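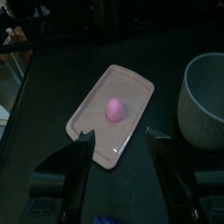 Photo: Awuor Athumani / Trillholm

Awuor had the egg on the tray before Wafula got his coat off. It was a Friday in November and the heating in the Makokha building had gone off at four.

"How many have you got?" he asked.

"127. They want 152."

He sat down at the other station and put his hands round the grips. They were still warm from the woman on the day shift. Nirkow paid by the good run, and a run was good if the egg ended up where the sheet said and the arms finished with the jaws open.

"You take left," Awuor said. "I'll do right."

She had worked nine years in a hotel kitchen before this, and she moved the arm the way she had moved plates, without looking at her hands. Wafula looked at his hands all the time. He closed the left jaw too early, swore, and opened it again.

"Slower," she said. "It learns whatever you do. If you're frightened of the egg, it'll be frightened of the egg."

"It's a toy egg."

"It doesn't know that."

They did six good ones and threw away two. Then she changed the things on the table and they lifted both arms clear so the next run could start.

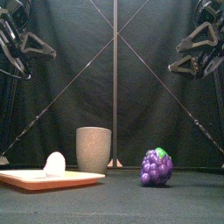
Start position, both grippers open.

"What are the grapes for?" Wafula asked.

"They're on the sheet."

"But we don't touch them."

"Then it learns not to touch them."

He thought about that through the next run, and the one after. At home his mother was learning to use her right hand again. A girl from the clinic came and held her wrist and moved it to the spoon and back, 30 times in a morning. He had watched from the door and had not known where to put himself.
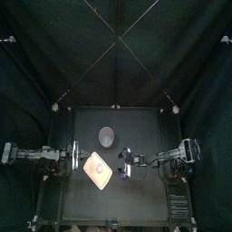

His mother had dropped the spoon on Tuesday and laughed, the first laugh since the summer. He told Awuor this while they were lining up again, his arm coming in level from the left and hers already waiting to the right of the tray, below the paper cup. She didn't say anything for a bit. She brought her gripper back an inch and held it there.

"Did she pick it up?"

"I did."

"Next time let her," Awuor said. "Ready?"

He said he was, and she started the run.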